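Setting up your stair platform

I've papered more stairwells than I can remember, and I still do these steps in order!

1. Clear the stairs, top to bottom, and take up any loose runner.
2. Open the Gretero legs until both catches click. Mine are stiff, so I give them a good shove.
3. Set the short legs on the upper tread and check the level (a cheap one is fine).
4. Drop the board on and lock both ends.

Caution: never go over 225 kg, and that includes you, your bucket and your paste.
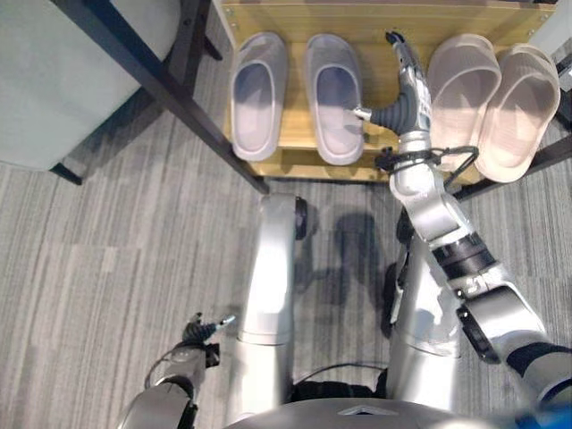 Slippers on the shoe shelf. Wear proper shoes on the platform.

Note: check the catches again after lunch. I always do.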